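Running out the non-striker in a club game, where do you stand?

slipcordon_w
OK so this came up in our last league game in October and I'm still chewing on it. Frota needed 2 to win with the last pair in. Our off spinner, Weronika Stępień, stops in her delivery stride, takes the bails off, and the non-striker is a good yard down the pitch. Umpire gives it. We win, half their team won't shake hands. I was captain and I didn't withdraw the appeal. Was I wrong? My own dad thinks I was.

AslakF
Not wrong. It's a run out. It's been a run out in the laws for ages and they even moved it out of the unfair play section. If you're leaving early you're stealing ground, and with 2 needed that's a big deal.

thirdman_irena
I'd have withdrawn it, sorry. It's club cricket, we all have work in the morning. One warning, then do what you like. When I played for Skallden we had a captain (Witold Jabłońska, some of you will remember him) who told the other skipper at the toss that he'd warn once per innings, and we never had a row over it.

AslakF
Irena, why should the bowler have to warn anyone? Does the keeper warn you before a stumping?

thirdman_irena
No, but a stumping is me being beaten by a ball. Here there's no ball! I know it's legal, I'm saying it leaves a bad taste.

puri_alcaraz
Coming at it as a scorer who has sat through far too many of these arguments. The batter is in control of the whole thing. Stay in your crease till it's bowled, done. I did once see a kid of 16 get out that way in a second XI game though, and she cried all the way through tea, so I get where Irena's coming from too.

The bag with the blobs on it:

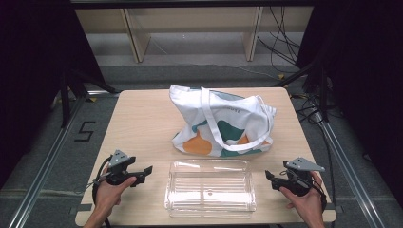
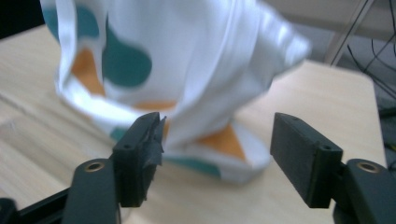

Anyway, for juniors I'd make the warning compulsory and write it into the playing conditions. Adults can look after themselves. And slipcordon, for what it's worth, it was the umpire's call once you appealed, so your dad should be cross with the umpire.

zadico_end
Disagree with Puri on that last bit. The captain can pull an appeal, so it IS on the captain. I'd have kept it too, mind you. I lost a final at Prirkanton by one run and I still think their number eleven was halfway down before the ball left my hand.

slipcordon_w
Thanks all. I asked Weronika about it and she says she'd seen the batter going early two overs before and didn't say a word to anybody, me included. Not sure if that makes it better or worse??

thirdman_irena
Worse :) She could have mentioned it to the umpire.

AslakF
Better. She was paying attention. Is there a return game next season or have they stopped talking to you?

slipcordon_w
Fixture's on the list, away. I'm bringing cake.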